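Section 3. Fitting keys and tags to the issue ring

3.1 Each Unditau key set is issued on a split ring with a short chain. The tag shall be fitted to the same ring as the key it belongs to.
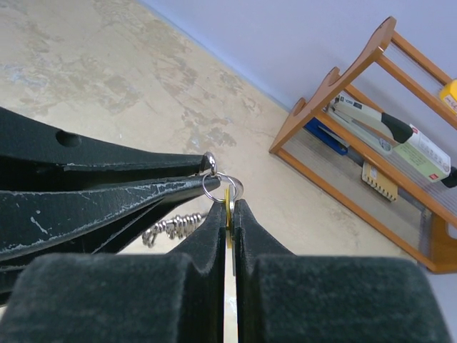
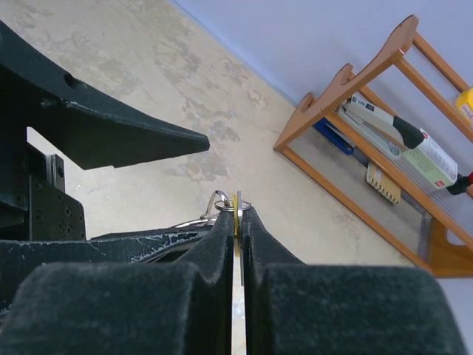
Fig. 2. Split ring, silver chain and yellow piece, seen edge-on in both views.

3.2 To fit a key or tag:

1. Lay the set on a clear, pale surface and straighten the chain.
2. Hold the ring upright and open the coil at its free end. A ring opener may be used.
3. Slide the key on first, then the tag.
4. Turn both through the full coil until they hang freely.
5. Check that the ring has closed flat.

Note: Where two rings are linked, fit keys to the larger ring only.

CAUTION: Do not open a ring by more than 3 mm. A ring that stays open shall be withdrawn and returned to Rirela stores.

CAUTION: Do not pull on the chain to free a key that has caught.

3.3 Record the tag in the key register before the set is hung in the cabinet. The Valtside cabinet holds 40 sets, one to each hook. Spare rings are kept in drawer 2.

Issued 30 January 2018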